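Notes from a call with the lead on the Norura project at Fallova, typed up fast. February, early afternoon, bad line.

The question they started with is small. Does a wrist camera policy trained only in simulation care how messy the room is? "Everybody assumes yes," the lead told me. "We wanted a number." So: simulated rooms, one gripper, clutter scattered by script. Rodness, their simulator, does the rendering. 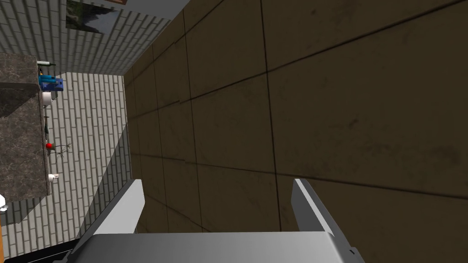
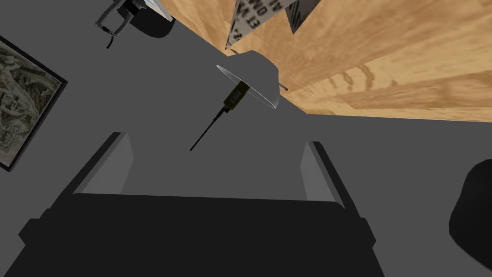 The setup, quickly. 500 simulated rooms for training, 188 held back. Same reach task in each. Half the policies saw tidy rooms, half saw rooms with stuff all over the place. Then swap them and see what breaks.

What broke was the tidy ones. Success dropped 25 points when they got moved into clutter. Going the other way, hardly a dent. "I expected a drop," the lead said. "I didn't expect it to be so one-sided."

Why? They're careful here. One guess is that the tidy policies lean on big edges, where a wall meets a floor or a counter, and lose them once objects get in the way. "It's a guess. We havent tested it properly."

I asked about odd camera angles. Apparently thats on purpose. The wrist tilts a lot during a reach, and leveling the view made the results look better than they were. So they left it alone.

Weak spots: 3 training seeds per policy, which the lead called "thin." And no real arm yet. The Tetteh group has offered time on theirs, probably after the code is cleaned up, and the cleanup is going slow.

"If it fails on hardware we'll publish that too," the lead said. Then another meeting, and the call was over.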